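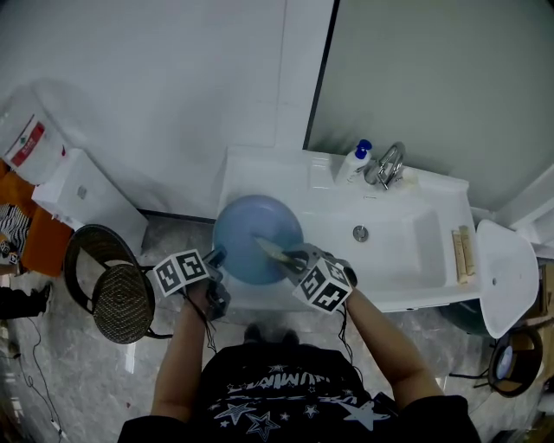

Basin duty: a pair of hand-held grippers at the vanity, the right one doing the reaching.

The bathroom in Vodham has become the most argued-over room in the building, and it has only the one sink. Ilídio Cordeiro wanted to settle which gripper his team should buy more of. Carolina Cunha wanted to settle it somewhere other than a workbench, on the grounds that every gripper ever made looks clever on a workbench. So in June they carried the candidates past the kettle and shut the door.

I was invited to watch, and then, once it was noticed that I had hands, to take a turn.

You wear very little of the kit. There is a gripper for each hand, with a marker cube on it so that the software can work out where it is, and cables that run back along your arms and find the nearest tap handle the moment you stop thinking about them. You squeeze, the fingers close, and whatever you do is written down as a path that an arm may one day follow. The arm was next door, and is Cordeiro's other headache.

Four grippers were on trial. The Plullum is the narrow one, with metal fingers and a pinch like an aunt's. The Tindall has soft pads and opens wide enough for a pint glass. The Illach comes in two sizes, which its maker treats as two products and Cunha treats as an attempt to charge twice.

The job was the same for each: pick something flat out of a washing-up basin, bring it over to the sink, put it down, go back. Nine goes per gripper, which makes 36, and by the second dozen I had begun to have opinions about basins that I will be keeping.

Flat things are the trouble. A cup more or less offers itself. A flat thing lying on the bottom of a round bowl offers you its face, when what you need is its edge, and the curve of the bowl keeps your knuckles away from it. With your own fingers you would tip it up with a nail and never know you had done it. With the Tindall I chased it round like a man after the last pea. The pads are kind to soap and hopeless at edges. The larger Illach could get hold of the thing but only after bumping the rim, and a basin perched over the front of a vanity is not an object you want to bump.

The Plullum simply went in and took it. I found this annoying, having earlier called it the ugly one in front of witnesses.

"It's good at this," said Cunha, who had been waiting for someone to get excited. "Now do the pump bottle."

The pump bottle was less of a triumph. Pinched between two thin metal fingers it swung like a pub sign, and my other hand had to come across and save it. The Tindall lifted it straight off the counter at the first attempt, and I was made to admit as much aloud for the notes.

Weight matters more than any of the brochures let on. All four are light for a minute. Hold your arms out over a sink for twenty goes and you start resting a wrist on the basin, and every rest goes into the recording as though it were part of the method. Cordeiro has a folder of earlier sessions in which an arm, having studied its elders, pauses at the same spot for no reason it could give you. He showed me one. It looked like a waiter trying to remember the specials.

There was also the matter of the cubes. They must stay in view, and a deep basin is a fine place to lose one. Reach straight down and all is well. Tuck your wrist in, as any sane person would, and the tracking goes off for a moment and comes back with your hand somewhere near the ceiling. I was told to keep my elbows up. I last heard this at a dinner table, the other way about.

Cordeiro's preference by teatime was the Plullum in the right hand and the Tindall in the left, a pairing neither maker sells and both would dislike. Cunha thinks mixed hands will double the work of calibration and says he will be the one doing it. The smaller Illach, which I have hardly mentioned, did everything tolerably, and I suspect it will be the one they order.

The kitchen is next. There is talk of cutlery.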